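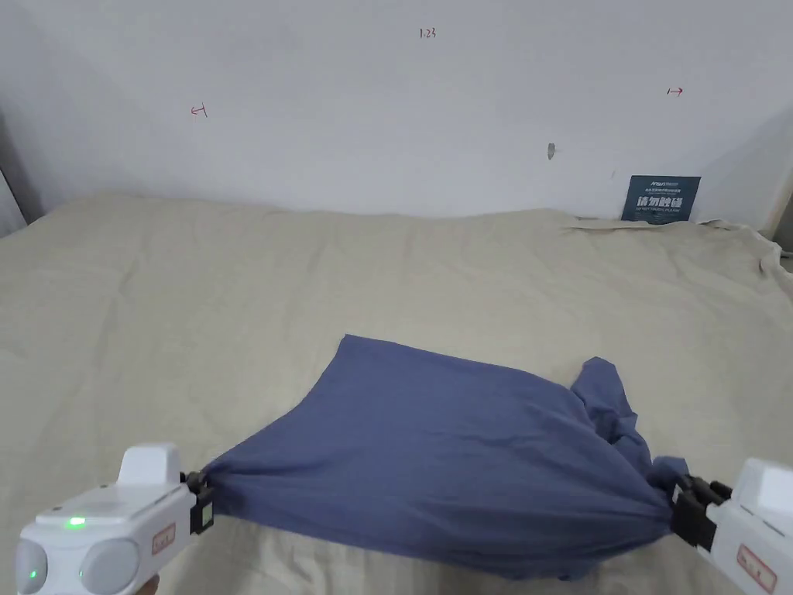

Section 3. First cloth session with the Fallow hand grippers

Last updated October 24, 2019

You've built both grippers, they've survived Section 2, and you'd like to pick something up. Start with cloth. It's cheap, it doesn't roll under the bench, and it forgives you in ways a coffee mug won't.

Before you start

You need both grippers, charged, and one piece of plain cloth in a color that stands out from whatever is under it. Dark blue on beige works well. White on white will teach you a lot about despair. Cover the work surface with an old bedsheet. Bare tabletop wears the fingertips and makes a noise the rest of the workshop will mention to you.

3.1 Wake the grippers

1. Set both grippers down with the fingers open and nothing between them.

2. Hold the power button until the light on top turns green. If it blinks, go back to 2.4 and seat the battery again, this time with conviction.

3. Squeeze each trigger fully and let go, 11 times. The software is learning your hand. It's a slow student.

NOTE: Left and right are not interchangeable. If closing your left hand closes the right gripper on the monitor, swap the plugs at the Keane board. Don't swap your hands.

3.2 Pick up the cloth

4. Drop the cloth on the sheet and leave it however it lands. A neatly folded start looks lovely and is no use to you later.

5. Bring the left gripper in low and pinch one corner. Take a small bite. If you grab a fistful, let go and try again.

6. Do the same at the other end with the right gripper. This end will bunch up. Let it.

7. Move your hands apart slowly until creases run out from both fingertips, then stop. You're looking for light tension, and past that you are just stretching laundry.

8. Hold for 3 seconds, lower the cloth, and open both grippers together.

CAUTION: The fingers close with more force than their size suggests. Keep hair, lanyards and real fingers clear. Elisa Zanetti's lanyard is still on the hook at the Histen bench for anyone who needs convincing.

3.3 Repeat until bored, then keep going

9. Do steps 4 to 8 over 40 times before you judge anything. The early runs are always bad and you'll want to blame the firmware.

10. If the cloth slips at the same corner every time, clean the finger pads with a damp rag and let them dry. If it still slips, print new pads from the Prirkden files. The old ones from July are too smooth, and yes, we did know that when we posted them.

11. Power down with the fingers open. Grippers stored shut take a set, and then you get to enjoy Section 2 again.

Continue to Section 4, Folding, when you feel ready, or when somebody else wants the table.

2 comments | 11 shares

Questions about the build: contact the Fallow project page | Copyright 2019 Fallow | Back to top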